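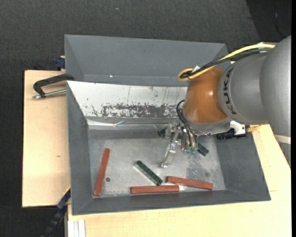

**Robótica y automatización › Kits y servicios › Vaciado de cajas**

# ¿Merece la pena el kit Nilteo para sacar barras de una caja, o basta con una pinza de dos dedos?

**Hugo Barbier**

Tenemos que decidir antes de que acabe septiembre si compramos el kit de vaciado de cajas de Nilteo o si lo montamos nosotros con una pinza corriente. El distribuidor, Volura, nos lo ofrece con pinza de varios dedos, software de visión, planificador y dos jornadas de puesta en marcha. El brazo va aparte. Nosotros ya contamos con un KUKA, así que por ese lado no hay gasto.

El trabajo consiste en coger barras rectangulares rojas y verde oscuro que caen en desorden en una caja de chapa gris de paredes inclinadas y dejarlas en otra, separadas por color. La caja está encima de un tablero de madera, sujeta con mordazas. Las barras miden 200 mm de largo por 30 mm de ancho, todas iguales salvo el color. No hace falta orientarlas con mucha precisión, solo que queden todas en el mismo sentido.

Llevamos unas semanas de prueba con el kit y hay cosas que van bien y otras que no termino de ver:

- Con las barras sueltas en el centro del fondo no hay problema. La pinza baja, cierra y sube.
- Las que quedan casi paralelas a una pared le cuestan. El planificador rechaza el agarre y pasa a otra barra, y al final se quedan esas para la última vuelta.
- Si una barra pisa a otra, a veces coge las dos.
- El fondo de la caja tiene rozaduras y manchas, y la pared del fondo lleva un panel blanco con la superficie saltada en la parte baja y una tira brillante que hace reflejos. Sospecho que la cámara se confunde ahí, pero no lo he medido.

El tiempo por pieza es de 21 segundos, incluidos los rechazos. Volura dice que con los ajustes bien hechos baja bastante, sin comprometerse a una cifra por escrito.

Lo que quiero saber:

Si alguien ha usado este kit con piezas alargadas y se ha quedado con él después de la prueba. Si los dedos aguantan o hay que contar con recambios cada poco. Y si para unas barras tan sencillas una pinza paralela de dos dedos haría lo mismo por mucho menos dinero. He mirado también la Borolora, que es de dos dedos largos, pero solo tengo el catálogo.

Gracias.

*Editado: me preguntan por la muñeca. Los cables van por fuera, por encima del brazo, y hacen un bucle junto a la muñeca. Las mangueras de la pinza salen por el lateral. No los hemos pasado por dentro.*

---

**Syafiqah Tambunan**

Nosotros compramos el kit de Nilteo el año pasado, también a través de Volura, y lo seguimos usando. Nuestras piezas son perfiles algo más cortos que tus barras, en una caja parecida, con paredes inclinadas. Te cuento por partes.

**Piezas pegadas a la pared.** El valor de margen que trae el kit de fábrica es muy conservador. Trata la pared inclinada como si fuera vertical si no le cargas la geometría real de la caja, y entonces descarta todo lo que esté cerca. Comprueba qué modelo de caja tenéis puesto. En la configuración hay una caja genérica que sale por defecto y mucha gente la deja. Nosotros medimos la nuestra con un calibre y una regla larga, hicimos un modelo muy simple (fondo y cuatro planos inclinados) y los rechazos junto a la pared bajaron a menos de la mitad.

Ojo también con la inclinación. Nuestro proveedor daba las paredes a 105 grados respecto al fondo y al medir la caja había una pared que no llegaba. Con una chapa golpeada pasa.

Para lo que siga sin salir hay una función que se llama «despeje». Un dedo empuja la barra hacia el centro y la cámara vuelve a mirar. Viene desactivada. Alarga el ciclo en esas piezas, pero evita que se acumulen para el final. Empieza con la velocidad baja: si empujas de golpe una barra que está apoyada contra la pared, se puede girar y quedar peor de lo que estaba.

**Coge dos a la vez.** Esto a nosotros nos pasaba sobre todo con piezas del mismo color cruzadas. Se arregla en parte subiendo el umbral de separación, a costa de más rechazos. Lo que de verdad nos funcionó fue comprobar la apertura de los dedos después de cerrar: si la apertura no coincide con el ancho de una barra, suelta y vuelve a intentarlo. El dato lo da la propia pinza y no hay que añadir sensores. Pídele a Volura el ejemplo de programa, que lo tienen y no siempre lo entregan.

**Reflejos.** Quita la tira brillante o cúbrela con algo mate. Es lo primero que haría. Nosotros perdimos casi una semana tocando parámetros de visión por culpa de una cinta adhesiva transparente que alguien había puesto en el borde. Las zonas saltadas de un panel blanco me preocupan menos, aunque si los restos oscuros tienen un tamaño parecido al de la punta de una barra verde pueden darte alguna detección falsa. Haz una captura con la caja vacía y mira si el sistema encuentra algo. Si encuentra, ya sabes dónde.

**Desgaste.** Las puntas de los dedos son un consumible. Los eslabones y las articulaciones nos han dado poca guerra: hay que revisar el apriete de los tornillos pequeños, en el manual viene el par, y limpiar. Las puntas las cambiamos cuando las barras empiezan a resbalar. No te puedo dar un plazo que te sirva, depende mucho del canto de la pieza. Pide un juego de recambio con el pedido inicial, el plazo de entrega por separado es largo.

**Cables.** Por fuera está bien mientras el bucle tenga holgura con la muñeca girada en los dos extremos. Muévela a mano, despacio, hasta los límites que use tu programa y mira si la manguera de la pinza se tensa. La nuestra rozaba con el borde de la caja en una de las esquinas y lo vimos tarde.

En cuanto al tiempo por pieza, el tuyo me parece alto, pero incluye los rechazos y con la caja genérica es normal. Yo no firmaría hasta repetir la prueba con la geometría bien puesta. Si Volura no quiere dejar una cifra por escrito, propón vosotros una y que la acepten como condición de la entrega. Con nosotros lo hicieron.

---

**Babak Sadeghi**

Para barras rectangulares, dos dedos y listo. Lo demás es pagar de más.

> **Hugo Barbier:** ¿Lo has probado con piezas junto a la pared de la caja?
>
> **Babak Sadeghi:** En caja no, en cinta. Pero la pieza es la misma.
>
> **Syafiqah Tambunan:** En cinta tienes sitio a los dos lados de la pieza. En la caja, muchas veces no.

---

**Han-gyeol Hwang**

He trabajado con las dos opciones que mencionas, la Nilteo en una demostración larga y la Borolora en una instalación nuestra que sigue en marcha. Ninguna es mala para esto. Depende de cómo te lleguen las barras.

La Borolora entra bien cuando la barra está tumbada y hay hueco a ambos lados del ancho. Los dedos son largos y rígidos, así que llegas al fondo sin meter la muñeca en la caja. El agarre es muy repetible. Si tus barras siempre cayesen planas y separadas, te diría que la compraras sin pensarlo más. La instalación la hicimos nosotros en una tarde y el software es el que ya teníamos.

El problema viene con las que están inclinadas o montadas unas sobre otras. Con dos dedos rígidos necesitas acercarte en la dirección correcta, y en una caja esa dirección a menudo choca con la pared o con otra barra. La pinza de varios dedos de Nilteo te deja entrar con un dedo extendido y los demás recogidos, y cerrar después. Eso abre agarres que la otra no tiene. A cambio es más voluminosa debajo de la muñeca y con la caja casi vacía se nota: tapa parte del fondo a cualquier cámara fija que la mire desde arriba o desde un lado. Si tu cámara es fija, haz que el brazo se retire antes de cada captura. Cuesta algo de tiempo y te ahorra detecciones a medias.

Una tercera vía, que es la que yo valoraría con tu volumen: preguntar por el alquiler. Chae, al menos cuando nosotros pedimos oferta, alquilaba células de prueba por meses con la pinza que eligieras. No sale barato, pero comparas las dos con tus barras y tu caja. El catálogo de la Borolora da una fuerza de cierre que está medida con los dedos cortos, y con los largos pierde. Pregunta por ese dato en concreto.

Discrepo de Syafiqah en lo del despeje. A nosotros, con piezas largas, nos daba más atascos de los que quitaba. Una barra de 200 mm empujada por un extremo gira sobre el otro y acaba en diagonal encima de las demás. Si lo activas, que empuje por el centro de la barra y en tramos cortos.

Sobre separar por color: rojo y verde oscuro se distinguen bien con luz decente. El verde oscuro en sombra, debajo de la pinza o pegado a la pared del fondo, ya no tanto. Una luz difusa desde el lado contrario al brazo ayuda.

> **Ye-rin Choo:** Confirmo lo de la fuerza de cierre con dedos largos. Nos pasó. La barra se descolgaba por un extremo al subir.
>
> **Hugo Barbier:** Gracias a los dos. He mirado la configuración y sí, estaba puesta la caja genérica. Voy a medir la nuestra y a quitar la tira brillante, y repito la prueba con las mismas barras. La comprobación de apertura se la he pedido a Volura.
>
> **Syafiqah Tambunan:** Mide las cuatro paredes por separado, aunque parezcan iguales. Y si cambiáis de caja, vuelve a cargar el modelo, que el programa no avisa.
>
> **Hugo Barbier:** Hecho lo de la tira. Las detecciones falsas en la pared del fondo han bajado, queda alguna en la zona saltada. Las medidas las tengo mañana. A Chae les he escrito preguntando por el alquiler con la Borolora de dedos largos, cuando contesten pongo aquí las condiciones.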